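Planning notes and cost data for the garment handling cell, kept next to the recordings so that the purchase list and the data it was based on stay in one place. Last revised 21st March.

## What is in this folder

- `budget.csv` – one row per item, with supplier, unit price, quantity and lead time
- `wear.csv` – finger and pad changes, by session
- `sessions/` – wrist camera recordings, 198 in total
- `quotes/` – supplier quotes as PDF, not for redistribution

All prices are in euros, without VAT. Delivery is a separate column. Where a quote gave a price range, we entered the upper figure.

## Scope

The budget covers one arm working on knitwear: picking up, lifting, and laying down for folding. It leaves out the arm itself, which was paid for from last year's money. Sessions were recorded at the Ivska site with the fingers we use now, and they are the main evidence for what we plan to buy next.

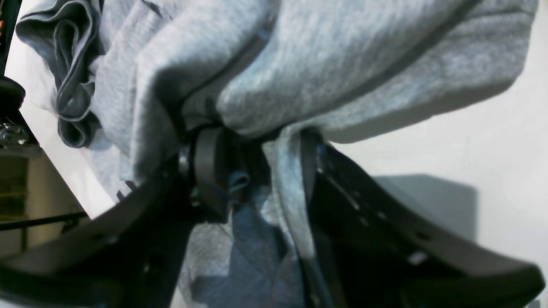 *Wrist camera view, grey knit garment held between the fingers.*

Thick knits bunch up at the grip and a good part of the view is then cloth. This matters for the camera line in the budget. A second, fixed camera is listed as `priority 1` for that reason, ahead of the spare wrist unit. If only one can be bought, buy the fixed one.

## Main lines

| Item | Supplier | Qty | Cost | Priority |
|---|---|---|---|---|
| Fixed camera with mount | Trinus | 1 | 900 | 1 |
| Finger sets | Balent | 3 | see quote | 1 |
| Spare wrist camera | Trinus | 1 | see quote | 2 |
| Test garments | Baláž | mixed | see quote | 2 |

Balent quotes a lead time of 6 weeks on finger sets. Order the next set when the last spare goes on the arm, and do not wait for it to wear. Baláž sells garments by the bale and will not split one, so storage has to be agreed first.

## Known gaps

- Electricity and floor space are not costed.
- `wear.csv` has no entries for December. The arm was in use but changes were not written down.
- Staff time for labelling sits in another budget. Anyone comparing this cell with a manual table should add it back in.
- Garment type was entered by hand and the spelling varies – "sweatshirt" and "sweat top" are the same thing.

## Using the figures

Rows marked `quoted` can go straight into a purchase request while the quote is valid. Rows marked `guess` need a new quote first. Please don't change old rows when a price moves. Add a new row with the same item code and set the old one to `closed`.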